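**Chore robotics** covers machines meant to tidy, wipe, sort and carry in homes and small shops. Claims run well ahead of results. The Aquino arm, shown by Lestier in November, put away 3 of 5 desk items without help – and a person had set them out first.

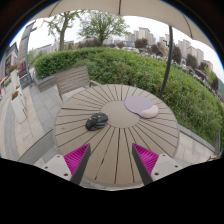

Small, smooth objects remain a common point of failure, as does any change of table or light. Larysa Levchenko, reviewing 2,441 trials of the Pilov gripper, found that most successes came from layouts it had already practiced. Zoltán Deák disputes her scoring, but has not released his own logs. Neither machine is on sale.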